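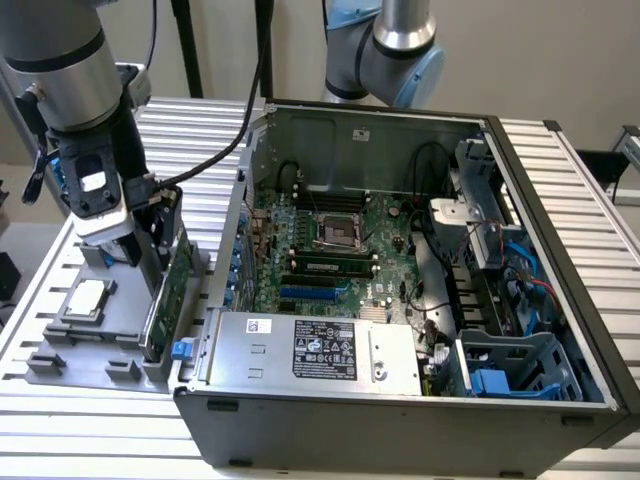

Ticket 183: Desktop tower does not start after memory change
Opened by: Siiri Juntunen
Handled by: Veikko Mustonen
Status: waiting for user

Siiri Juntunen, 9:40
Hello. My office desktop (the Dell tower, November delivery) does not start since I put in the second memory module. When I press the power button, the fan turns for 2 seconds and stops. Then it tries again by itself. The screen stays black and I hear no beep. I have put the tower on its side and opened it, but I did not remove anything yet. Please tell me in which order I should check the parts.

Veikko Mustonen, 10:15
Hello Siiri, thank you for the clear description. Please do these steps and write the result after each one.

1. Switch off the power supply, pull out the wall cable and wait one minute.
2. Touch bare metal on the case before you touch any board.
3. Take out both memory modules. Put back only the old one, in the slot where it was before.
4. Check the large power plug on the main board and the small one near the processor. Both must be pushed fully down.
5. Connect the wall cable and try to start.

Please do not open the power supply unit itself, also if you think the fault is there. The warning triangle on its label is meant seriously.

Siiri Juntunen, 11:05
Steps 1 to 4 are done. The small plug near the processor was a little bit up on one side, and I have pressed it down. With the old module alone the computer starts and shows the Hyvönen login page. With both modules it is again the same problem.

Veikko Mustonen, 11:30
Good, then the loose plug was maybe not the main reason. Please try the new module alone, in the same slot as the old one. Write me also the part number from its sticker.

Siiri Juntunen, 13:10
New module alone: does not start. I tried 2 times. The part number ends with 11, but the one on the order from Inano ends with another number. I think they sent us a wrong type.

Veikko Mustonen, 13:25
I agree. Please keep the old module in and close the case. Joni Vuorinen will ask Inano for an exchange. I leave the ticket open until you have tested the new part.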